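Pasix Manuscript Desk, user guide, revised Feb 19, 2022

## 3. Preparing a book for submission

This section explains how to put a finished manuscript into the Grestel format, which most of the smaller publishers on our list accept. It is supposed that you have already installed Pasix and made a project, as told in section 2. If your book is still changing every day, please wait. The program can repeat the work, but your page references will be made new each time.

### 3.1 Checking the text

1. Open the project and choose **Book > Check text**.
2. Select the language of the book. For British spelling choose *English (UK)*, also when your computer is set to another English.
3. Wait until the bar at the bottom is full. A long novel can need some minutes.
4. Go through the list of remarks. Press **Keep** for the ones you do not agree with, and **Change** for the others.
5. Save the project under a new name.

**Note.** The check does not understand dialect. If your characters speak in one, mark these passages with the style *Speech, free* before step 1.

**Caution.** The button **Change all** cannot be undone after the project is closed. Names of persons and villages are often damaged by it.

### 3.2 Chapters and title pages

1. Put the cursor before the first word of each chapter and press **Chapter here**.
2. Write the chapter title in the box. Leave the box empty if your chapters have only numbers.
3. Choose **Book > Front pages** and fill in the title, the name of the author as it must be printed, and the holder of the rights.
4. If the book was in print before, tick **Earlier edition** and give the year. Publishers ask for it in the first letter anyway.

The title may have up to 30 letters on the short title line. A longer title is allowed on the main line, but then you must write the short form yourself. Pasix will not shorten it for you.

### 3.3 Making the sample

Most editors want to read two or three chapters and a summary.

1. Choose **Send > Sample**.
2. Mark the chapters. They must follow each other, starting with the first.
3. Paste your summary in the field. One page is enough.
4. Choose the typeface *Talukder Text* or *Talukder Wide*. The second one is easier for tired eyes, but it makes the sample longer.
5. Press **Build**. The file is placed in the folder *Outgoing*.

**Note.** If the sample has 21 pages or fewer, it is stored as one file. A longer sample is divided, and the parts are numbered. Always send all the parts together.

### 3.4 The summary and the opening page
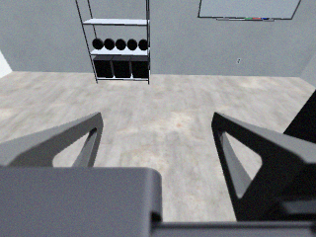
The summary is the part which authors like least, and it is also the part which the editor reads first. Write it in the present tense and tell the ending. Keep the names few. When a place is important to the plot, give it one sentence with one or two solid things in it, for example "a plain room with a gray back wall and a pale floor", and leave the atmosphere for the chapters. The field counts your words while you write, and the number becomes red when you have passed the limit of the publisher.

For the opening page, please look at these points before you build the sample again:

- The first line is not indented.
- The chapter title is not repeated in the header.
- A motto, if you have one, stands on its own page and has its source below it.

### 3.5 Sending to Stalgate

Stalgate is the posting service inside Pasix. You need an account, see section 2.

1. Choose **Send > Stalgate** and log in.
2. Select a publisher. A closed lock beside the name means that the reading period is over. Many of them open again in September.
3. Attach the sample and your letter.
4. Press **Send** one time only. The answer from the server can be slow.

**Caution.** Do not rename the files in *Outgoing* before sending. Stalgate finds them by name, and a renamed part is left out without a warning.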